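I finally got to see the Naltby memory plant in February, after pestering Leen Zein for an invite for most of the winter. If you build PCs for fun like I do, you know the feeling of wondering where all those little sticks and drives come from (and why one batch overclocks like a dream and the next one won't budge!).

We met in the lobby at 9 a.m., handed over our phones, and got our visitor badges. Mine was 118. Then came hairnets, shoe covers and a very long hallway.
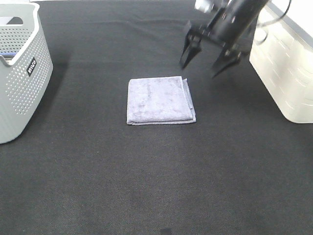

A folded towel on black cloth, Naltby visit

Zaid Hattar runs the test floor and he talks fast, so I scribbled what I could. The line I liked best was the one for their Plusport drives, which come off the soldering ovens in panels and get snapped apart by a machine that sounds like someone cracking walnuts. Every drive then goes into a burn-in rack. One rack holds 2,086 of them, and the fans are so loud that Zaid had to shout the number at me twice.

I asked about the heat spreaders, because my own drive cooks itself whenever I copy a big game folder. He said the new ones are thicker and that the controller slows down later than it used to. We watched one on a test bench hold 3,000 MB/s for a good long while before it sagged to 2,000, and a couple of people in our group groaned out loud.

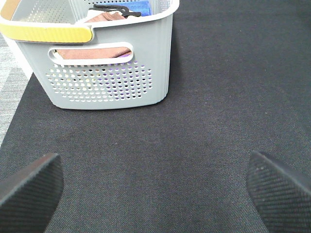 Lunch was in the cafeteria upstairs, lentil soup and flatbread, and I got stuck into a long argument with Widad Mahasneh over whether anyone needs a drive that fast at home. She works in firmware and still boots her own desktop from an old SATA drive. I said I'd notice the difference, she said I wouldn't, and we left it there.

The afternoon was mostly packaging and returns. They let us have our phones back at the front desk, and I caught the 4:30 bus with Leen.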